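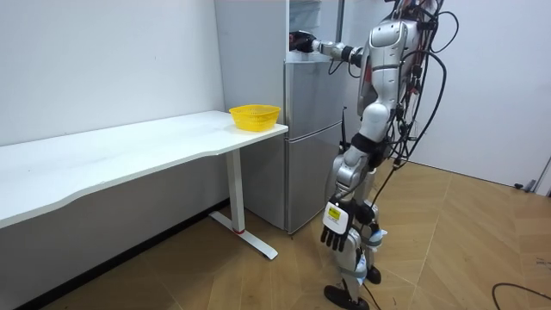
Eigentlich wollte ich nur wegen der alten Bauakten hin, denn beim Tag der offenen Tür im Verwaltungsgericht durfte man endlich mal hinter die Türen gucken, an denen ich sonst vorbeiradle. Um 9 Uhr ging's los, und ich war natürlich viel zu früh da (Kaffee gab's trotzdem schon!). Zum Warmwerden lief im Foyer ein Quiz zum Thema Haftung: Wer zahlt, wenn beim Umzug eines Nachbarn etwas zu Bruch geht? Ich hab auf den Hersteller getippt, meine Nachbarin am Stehtisch auf den Halter, und die Richterin meinte nur, das komme ganz auf den Fall an. Na super.

Danach das nachgestellte Verfahren, für mich der Höhepunkt: Die Firma Staltix hat eine Genehmigung für ein Ferienhaus neben einer denkmalgeschützten Kapelle, die Gemeinde nimmt sie zurück, ohne die Firma vorher anzuhören. Zu sechst saßen wir auf der Richterbank und haben uns die Köpfe heiß geredet. Am Ende haben wir die Rücknahme aufgehoben, wegen der fehlenden Anhörung, und ich war richtig ein bisschen stolz!

Unten im Archiv dann Regale über Regale, etwa 2518 Akten allein zum Baurecht. Anfassen durfte man leider keine. Im Oktober gibt's noch einen Termin, da geht es ums Nachbarrecht, und mein Platz ist schon reserviert.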